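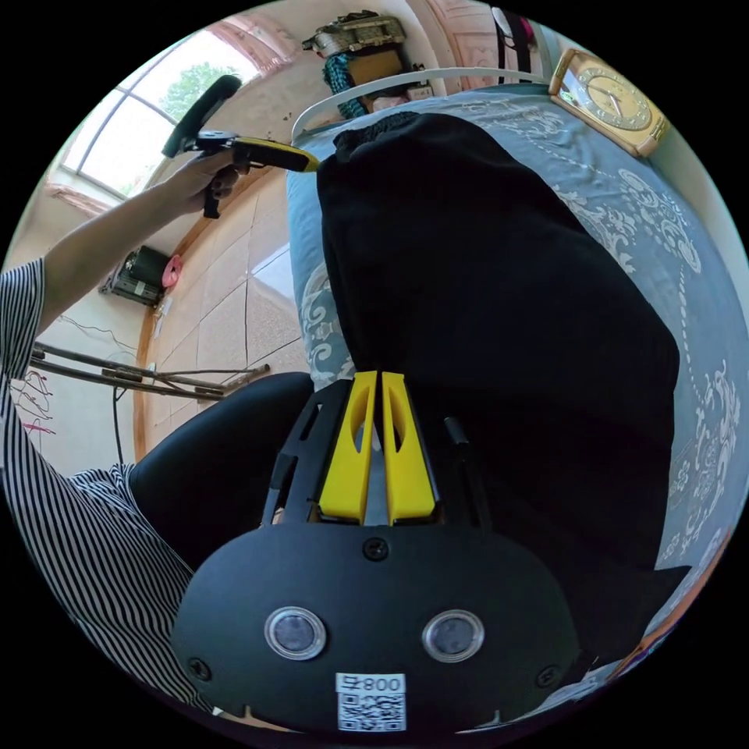 Issue 84, page 45

The Bed as a Table: Sorting and Folding Clothes in Small Bedrooms
Project report, Home and Living Studies, Dunstan College, Umville
Submitted on Wednesday, November 12, 2025

1. Background

In many small apartments there is no table large enough for folding clothes. The kitchen table is used for meals and homework, and the desk carries a computer. People therefore fold on the bed. In our course we read much about kitchens and how their work surfaces should be planned, but we found very little about the bed, although it is often the widest flat surface in the home. For this reason we chose it for our project.

Our question was simple: what makes a bed a good or a bad place for sorting and folding, and which small changes can help?

2. Method

We worked in bedrooms in Umville during October. In each room we watched the sorting of clothes for 45 minutes and made notes on a paper form. The form had one part for the bed, one part for the storage near it, and one part for the floor and the chair. After this we asked a few open questions. We did not ask participants to tidy before our visit, and we did not move anything ourselves.

We also made a short test with the Nuvo folding board, which the college lent to us. The Livero shelf boxes that we wanted to test in the same way arrived too late, so they are not part of this report.

3. Observations

3.1 The cover

The color of the cover was more important than we expected. Black clothing on a blue-gray bedspread with white scrolls can be found quickly, also when it is bunched up, because the pale pattern stops where the cloth begins. On dark plain covers our participants sometimes lost black socks and had to feel for them with the hand. With white shirts the situation is the opposite, and a busy white pattern makes it difficult to see if a sleeve is lying straight.

A soft cover has one more problem. It moves together with the clothes when a person pulls them. A tightly made bed gave better folds than a loose one. This was our clearest result, and it costs nothing.

3.2 The head of the bed

Many people put things at the head of the bed that have no other place. In the bedroom shown in this report a clock rests there, near the white metal rail. Beyond the rail there is a shelf or cabinet top with boxes and a bag, and teal cords hang down in loops. Such a place is easy to reach while standing by the bed, but a long garment that is spread out to its full length soon comes near to these objects. We suggest to lay trousers and coats across the bed and to keep the head side for small items only.

3.3 The side of the bed and the chair

The floor beside the bed works as a waiting area. We saw stacks leaning against the bed side, for example bright patterned ones in orange, purple, green and yellow. A leaning stack takes less floor than a flat one – but it slides when somebody sits down on the mattress. A chair with a mesh back is often close to the bed too. Several participants said that they hang clothes over the chair "for one night", and they stay there for a week.

3.4 Light

Daylight from the side was the best light for sorting dark colors. Navy and black were often mixed up under a ceiling lamp. Where the bed stands near a window, we recommend to sort in the morning and to fold later, as folding needs less light.
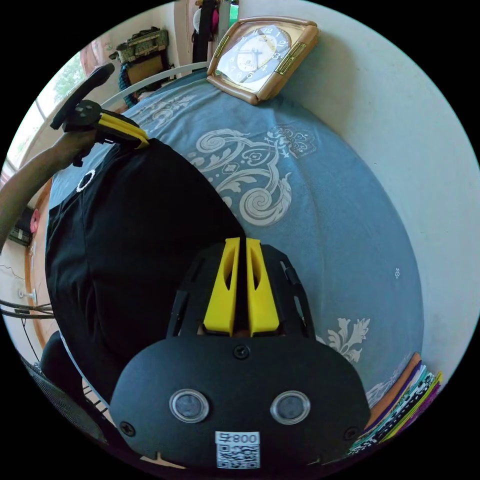 You forget that the bed must be empty again by night, one participant told us, and for me this is the whole reason why I finish at all. With a table I would leave the piles until Sunday. She added that our form had no question on this point, and asked if we would put one in.

We took this comment seriously and changed the form. The new question asks what happens to the piles if the work is not finished at bedtime. The most common answer was the chair, then the floor. Only a few participants put unfinished piles back in the basket.

4. The folding board

The Nuvo board gave even shirts on a firm mattress. On a soft mattress it sank on one side, and the fold became crooked. Placing a large book under it helped. For trousers the board was too short, and we stopped using it for them.

5. Limits of the work

We visited only homes where somebody in our course knew the residents. All beds were for adults. We did not look at bunk beds, where the upper rail would make the work quite different. Our notes on light depend on the weather, and October was cloudy.

6. Next steps

The second part of the project will look at back height. Most beds are lower than a kitchen counter, and several participants knelt on the floor after some time. We plan to measure the mattress height at each visit and to ask about pain in the back and knees. The revised form can be obtained from the department office in Umville.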